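Features > Machines > Hands On

Teaching by doing, one door at a time
By Arturo Pellegrini
April
Last updated 4.40pm

Doors are horrible. Ask anyone at Endgate, where the job this spring is showing a two-armed robot how to get through them – by remote control, over and over, in a simulated flat. No code for the task itself. Just a person with two hand controllers, and a robot that copies.

I got a go. Rubbish at it. The handle is a small lever and you have to come at it from the right side, slowly, and my left wrist kept wandering off.
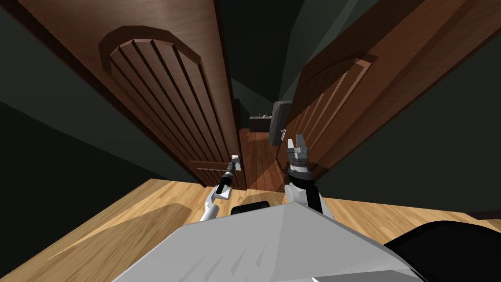

Roughly 600 demos so far. The good ones go to Zarnum for training, 201 at last count, the rest get binned or kept as "what not to do". A decent run takes 40 seconds. Mine took four minutes and I lost the handel twice.

Two arms make it harder. You think about one, forget the other. 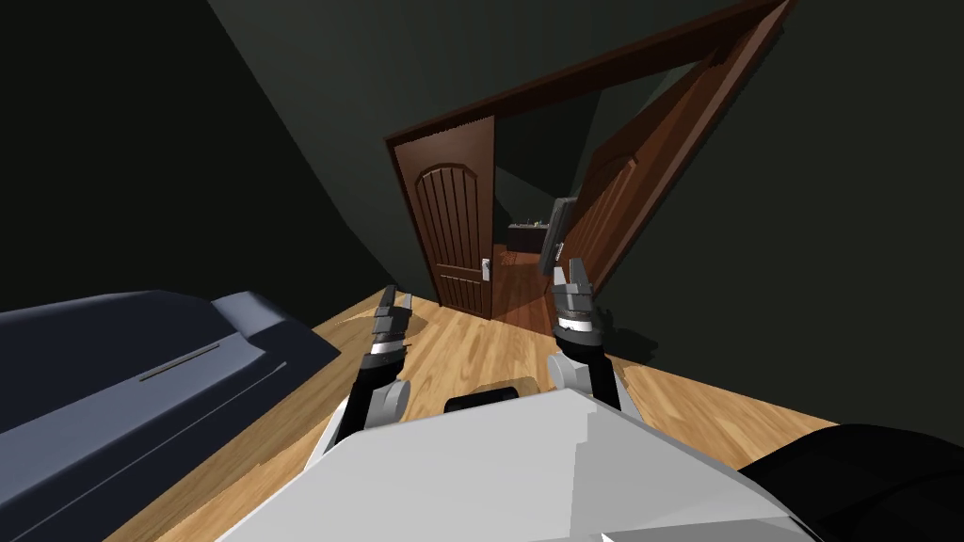 Then there's the reset. Robot back, doors back, go again. Operators swap every hour becuase tired hands teach bad habits, and the robot learns the dithering as well as the door. Next up is drawers, then a fridge. Endgate wants 1043 good runs before it tries any of this on a real door.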